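Good Habits for Close Quarters

The safety lead at Briggs keeps a binder on her desk with 20 house rules in it, and she can talk about every one of them with real joy. Briggs runs tabletop arms that learn to handle small everyday things, and she wrote the first version of the binder in February, on a train.

"People expect a rulebook to be a list of don'ts," she says. "Mine starts with a clear table. Put out what the task needs and leave the rest bare. If the task is a drum and a stick, then it's a drum and a stick!"

She is just as firm about where the arm waits. Between runs, the fingers stay well off to the side of the objects, with open tabletop in between, so that a person can reach in and set things up again. "I love that gap," she says. "It's the cheapest safety gear we own."

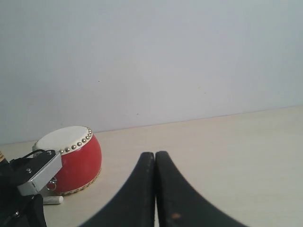
Writing it down so it gets used

The binder has grown out of the log, which holds 1,393 entries so far. Most are tiny: a cable that needed a second look, a scuff on a finger, a screw checked and found tight. She reads them all, usually before 8 a.m. with a big coffee, and she is delighted when a new hire adds one.

"A scuff is fine," she says. "A scuff you wrote down is great – next month you can tell if it grew."

Her team trades notes with Cludovitz, a workshop two towns over that uses a shorter checklist. She borrowed their best line from it, word for word: "Say it out loud before you press start." Every operator at Briggs now calls out "hands clear" and waits for an answer, even when working with the same partner all day.

Does it slow things down? She laughs. "A little, in the first week. Then it's like a seat belt."

The next version will cover soft and round objects, which roll when you least want them to. She has 260 log entries to sort through for that chapter – and she can't wait to get started.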